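Bench gallery, Mestanell fixture boards. Updated May 24, 2022.

Boards are listed by catalog number. Each is a flat rectangular plate used on a dark tabletop with black cloth behind it, which keeps white fixtures readable against the background.
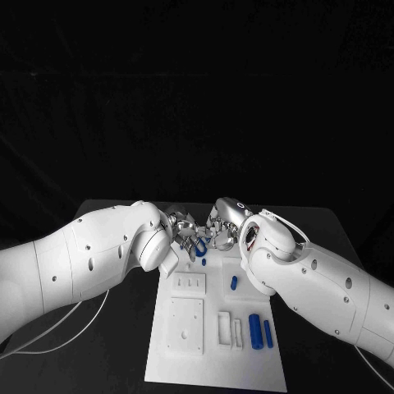
*Board 1083. Blue U-shaped part held just above the plate; white fixtures and further blue pieces on the surface.*

Plates 42 and 200 are being recut by Stultlow and will be added in September. Fixture drawings are filed under Revov, revision 4.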